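Can a Robot Clear the Table Yet?

Clearing a table is a chore most people learn by the age of six. You see a thing, pick it up, and put it where it belongs. For a machine, each of those steps is a separate problem.

Factories have used robot arms for a long time. Most of them repeat one motion. The parts arrive in the same place, facing the same way, and the arm goes to that place every time. A kitchen does not work like that. The bottle is by the window today and behind the cereal tomorrow.

Step one: finding the thing

A robot uses a camera to find objects. The camera sends numbers to a computer, and the computer has to decide which numbers belong to the bottle and which belong to the table.
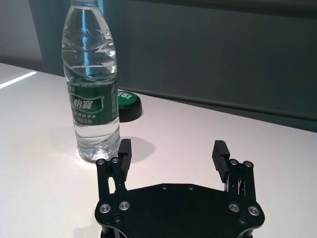 Clear plastic is one of the hardest materials for a computer to find. Light goes through it, bends, and bounces off the ridges. A solid box has plain edges, but a water bottle shows bright patches and bits of whatever is behind it. The dark green label around the middle of this bottle is easier, as it does not let the table show through. Some programs find the label first and then work out where the rest of the bottle must be.

Step two: holding it

A gripper with two fingers works like a pair of tongs. The fingers open, move to each side of the object, and close. If they close too gently, the bottle slips. If they close too hard, thin plastic bends and water may come out of the top.

Salma Tawfik tests grippers at a workshop in Greven. In October her team had an arm called Gronadix try to pick up bottles 284 times. It dropped or missed 13 of them. A flat lid lying on a table was much harder – there is very little for the fingers to hold.

Step three: putting it away

Full bottles go on a shelf. Empty ones go in the recycling. The robot has to tell which is which, and it has to reach the right spot without knocking over a glass on the way. Gronadix needs 8 seconds to move one bottle. You would need two.

So, can it do the chore?

Partly. A robot can clear a few known objects from a tidy table. It cannot yet be trusted with a whole kitchen after dinner.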